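Momine open day, notes for my slot
2021-03-16, main room, after the coffee break

Say hello, thank Beltaditz for the bus. Phones on silent.

Start with what we do. We teach grippers to handle ordinary things: bottles, cups, boxes, bags. A person holds the gripper by hand and does the job while a camera on the tool records it. Those recordings are what the arm learns from later. Ask who has been to a robot demo before, and move faster if most hands go up.

Then the bottle task. It sounds easy, and for a person it is. Clear plastic is hard for a camera, as you see the wall through it and the edges come and go. A light bottle also gives way if you squeeze too much. Ga-eun will pass the hand tool along the front row at this point. Wait for her to finish before going on.

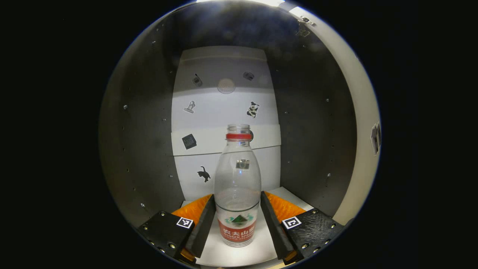
Numbers, for those who want them. We have 2,412 recordings of bottles so far. We threw out 900 of the early ones when we changed the finger pads, and those are not in the total. The plan is another 1,000 by June. Don't promise more than that, Woo-jin has to check every one.

Mention Datgate, the tool we sort the recordings with. One sentence only. Kanyarat covers it properly after lunch.

Live part: 3 people from the audience have a go with the hand tool. Close slowly, lift, put down, open. Pick someone from the back as well. If the arm is not ready when they are done, take questions early.

Likely questions:
Will it work with glass? Not tried yet.
How long to train someone to record? One morning.
Can we buy it? No. Send them to Hye-jin at the desk.

Finish by quarter to. Groups for the workshop leave by the side door with Ga-eun.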